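4.2 貸し借りの返しかた

さて、ここからは物の貸し借りの話に移りたい。前の節では挨拶と立ち話のことばかり書いたので、読者のなかには「それで、実際に何が動いているのか」とじりじりしていた方もいると思う。私もそうだった。調査ノートを読み返すと、最初の夏に私が一番たくさん書きつけているのは、実は脚立のことなのである。

モカヌ(Mocanu)地区は64世帯の住宅地で、もともとは紡績会社Cenutexの社宅として建てられた。会社が手を引いたあと家は一軒ずつ売られ、今では元従業員の家族と、あとから越してきた家族とが隣り合って住んでいる。庭の境に柵のない家が多く、私が間借りしていた家もそうだった。おかげで、隣の人が何を誰の物置に運んでいくのか、台所の窓からよく見えた(のぞいていたわけではない、と書いておきたいが、まあ、のぞいていた)。

脚立は、越してきた週にはもう私の目の前を横切っていた。持ち主はヴァシリカ・プレダ(Vasilică Preda)さん。ところがプレダさんの物置にその脚立があるのを、私は8月いっぱい一度も見なかった。樋の掃除に使った家から、ペンキを塗る家へ、そこから桜桃の木のある家へと、持ち主を通らずに回っていくのだ。プレダさんに、困りませんかと聞いてみたことがある。「要るときは呼べば来るよ」と言われた。脚立がまるで犬のようである。

先行する議論では、近所の貸し借りは貸し手と借り手の二者のあいだの出来事として扱われることが多い。私も調査票をそのつもりで作っていった。「誰から借りましたか」「いつ返しましたか」という欄を並べたあの調査票は、二日目にほとんど役に立たなくなった。誰から、に三人の名前が挙がり、いつ返したか、には「まだ返していないが、うちにはない」という答えが返ってくるのだから、欄が足りない。

そこで途中から、人を追うのをやめて物を追うことにした。選んだのは脚立、芝刈り機、大鍋、折りたたみ式の寝台、それに延長コードの5点である。それぞれについて、どの家からどの家へ移ったか、移るときに何か言葉や品物が添えられたかを、わかるかぎり書きとめた。やってみるとこれが楽しくて、当初の予定より長く続けてしまった。

図2 卓上の電卓とふた付き容器

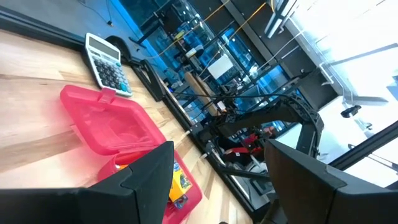

お金のからむ貸し借りになると、様子はだいぶ違ってくる。芝刈り機がその典型で、刃の研ぎ直しと燃料に現金がかかるため、脚立のように風まかせでは回らない。使った家が小銭を入れておく、という決まりは一応ある。けれどもその額がはっきりしない。ある家では燃料の分だけを入れ、別の家では刃の分まで見込んで入れ、さらに別の家では小銭の代わりに瓶詰めの杏を置いていく。私は生真面目に一軒あたりの負担を割り出そうと、図2のような卓上電卓を持って聞き取りに出かけた。これはよくなかった。電卓を見たとたん、相手の話が請求書の話になってしまうのだ。それまで杏の出来について気持ちよく話していた人が、急に「うちはちゃんと払っている」と言い出す。三軒目で懲りて、以後、計算は部屋に戻ってからすることにした。図2の容器のようにふたが開いていれば中に何があるか誰にでも見えるけれど、この地区の小銭入れはふたを閉めておくのが作法で、誰がいくら入れたかをのぞく人はいなかった。少なくとも、のぞいたと私に話した人はいない。

ソリン・ヴァドゥヴァ(Sorin Văduva)さんの解釈は少し辛口である。あの人に言わせると、額をあいまいにしておくのは優しさからというより面倒を避けるためで、一度きちんと計算を始めたら、昔の社宅時代の水道代までさかのぼることになるらしい。なるほどと思う一方、そのヴァドゥヴァさん自身が芝刈り機の刃を毎年黙って研ぎに出していることを、私はほかの家で聞いている。本人は最後まで自分からその話をしなかった。

もうひとつ、外から来た仕組みについても触れておく。地区の入口にはDrivedexという車の共同利用の駐車枠があり、越してきたばかりの家はこれをよく使う。料金は利用ごとに決まっていて、使えば終わり、誰にも借りが残らない。便利だし、私もお世話になった。ただ、面白いことに、この車で買い物に行く人は出かける前に両隣に声をかけるのである。「何か要る?」と。行きは有料の車、帰りには隣の家の小麦粉が載っている。借りを残さないはずの仕組みのすきまに、ちゃんと借りが生まれているわけだ。

聞き取りに応じてくれた13人のうち10人は、この声かけを「貸し借り」には数えないと答えた。では何ですかと尋ねると、たいていは笑われるか、ただの挨拶だと言われた。私が4.1節であれほど紙幅を割いて挨拶の話をしたのは、ここにつなげたかったからでもある。

図3 卓上の蛍光ペンとピンク色の箱

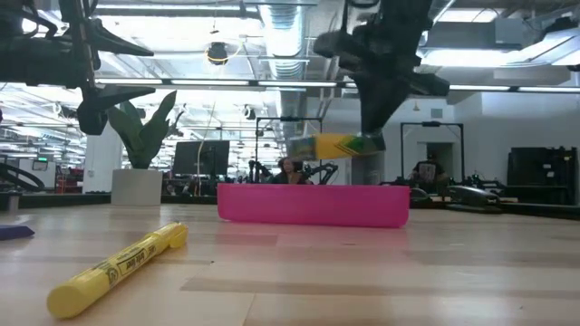
借りた物が壊れたとき、誰が直すのか。

最後に使っていた家が直す、というのが私の聞いたなかで一番多かった答えである。ただし大鍋の取っ手のように前からぐらついていた物については、持ち主と最後の使い手とで部品代を半分ずつ出していた。

芝刈り機の始動ひもが切れたときには、この原則がかなり揺れた。最後に使った家は越してきて間もなく、自分が壊したのだと思い込んで新品を買って返そうとしたのである。持ち主は受け取らなかった。新品をもらってしまうと、次から気軽に貸せなくなる、というのが理由だった。結局、ひもだけを取り替え、その作業を隣の家の息子さんが引き受け、お礼に焼き菓子が動いた。私のノートにはその菓子の行き先まで矢印が引いてあって、そのうちの一本は私の部屋に届いている。

調査者が菓子を食べてしまってよいのかという問題は、方法論としてはもう少し真面目に考えるべきなのだろう。私は食べた。断ればかえって目立っただろうし、翌週には空いた皿を返しに行くついでに、寝台の行方を教えてもらえた。皿を空のまま返してはいけないということも、そのとき玄関先で教わった。この「空の皿」の扱いについては、5章で食べ物のやりとりと合わせて改めて取り上げる。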